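Trillon Finger Kit, two-arm set
Sold by Kasitz, from the shared workshop at Fudovness

Order number: 742
Price: $715 for the full set
Color: blue
Availability: printed to order, ships when the printer is in a good mood

The Trillon kit is a set of ribbed fingers for parallel grippers, meant for people who are putting a two-armed robot together at home or in a workshop they share with a lathe and somebody's canoe.

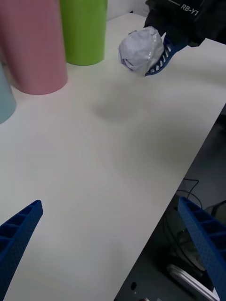
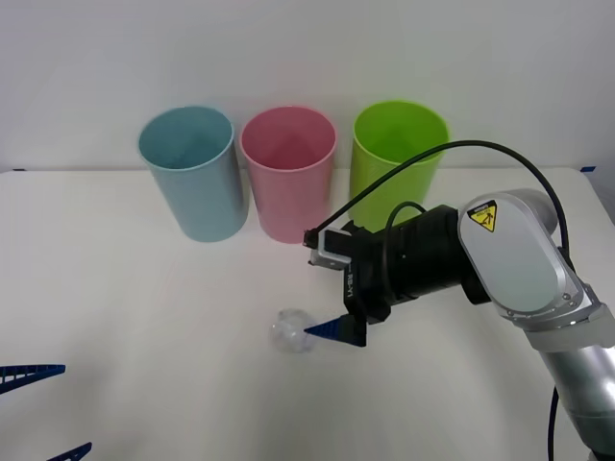

Trillon fingers began as a fix for our own build. We had two arms, a white table and a pair of hard metal jaws that treated everything they met as a walnut. Anything light got crushed or sent across the room, so we printed a finger with slots along its length, which lets it give a little when it closes. The slots also save plastic, and they make the finger look like a small ladder, a remark we have now heard from every visitor to the workshop. A crumpled ball like the one on the table is a good thing to try first, as it has no proper sides and costs next to nothing to replace. If you can pick that up and put it down where you meant to, most household objects will seem polite by comparison.

What's in the box

Four Trillon fingers, enough for two grippers
Four adapter plates
One bag of screws, with a couple of spares, which will be on the floor by the end of the evening
A drilling template on paper
A hex key you already own nine of

Not in the box: arms, grippers, table, patience. We get mail about the first one more often than you'd think.

Will it fit?

The adapter plates are blank on the gripper side and you drill them to match your own jaws. Early on we sold them ready drilled for the two hole patterns we knew of, and then learned that every gripper maker has a pattern and most are proud of it. Measure before you order. If your jaw already carries a metal bracket, you can often mount the plate to that and leave the rest alone.

Anyone with an Ó Dálaigh bench frame should check the clearance at the back of the table. The crossbar sits low and a finger pointing down will find it sooner or later. Raise the bar or keep the work toward the front.

Fitting

Cut the power to the arm. Then look at the switch again and make sure that is what you did.

Take off the old jaw tips and keep the screws somewhere with a lid. Tape the template to the adapter plate, drill slowly, clean up the holes. Bolt the plate to the jaw first and the finger to the plate second. Doing it in the other order is possible in the way that putting on socks over shoes is possible.

Leave everything finger tight until both fingers are on. Close the gripper by hand if yours allows it, line the tips up, and then tighten. The fingers are tapered, so a small error at the plate becomes an embarrassing one at the tip.

Cables deserve a minute of thought. Leave enough slack for the wrist to turn all the way both ways, and check that no loop can reach the fingers when they open. A gripper that grabs its own cable will hold on beautifully.

Settings

Start with low grip force and go up in small steps. Slotted fingers need less squeeze than hard ones, and too much just folds them around the thing you wanted to hold. Set your open position fairly wide for the first few tries. With two arms working over one table, give each its own half in software until you trust them, then let them meet in the middle. Ours have met in the middle at speed. We sell single fingers for this reason.

Wear

We tell people to expect up to 3,000 grips from a finger before the ribs start to go soft. The best one off our own bench made it to 2,665 before it was shut in a drawer, so the larger number is partly hope. You'll see pale lines at the base of the ribs first. Swap the finger then, as a pair with its neighbor, or the grip will pull to one side.

Keep them away from solvents, hot glue and sunny windowsills. Soap and water is fine. Dust in the dimples does reduce the grip, and an old toothbrush gets it out.

Known complaints

They only come in blue. We bought a lot of blue.

The tips are narrow and miss flat things such as coins and sheets of paper. A wider tip is on the list, below fixing the workshop door.

The instructions were written by the same people who wrote this page.

Spares and returns

Single fingers, adapter plates and screw bags can be added at checkout. Tell us which hole pattern you ended up with and we'll note it for the next person. Unused kits can come back within a month - drilled plates are yours for life. Pickup at Fudovness is by arrangement, evenings after six, side entrance. Knock hard, the compressor is usually on.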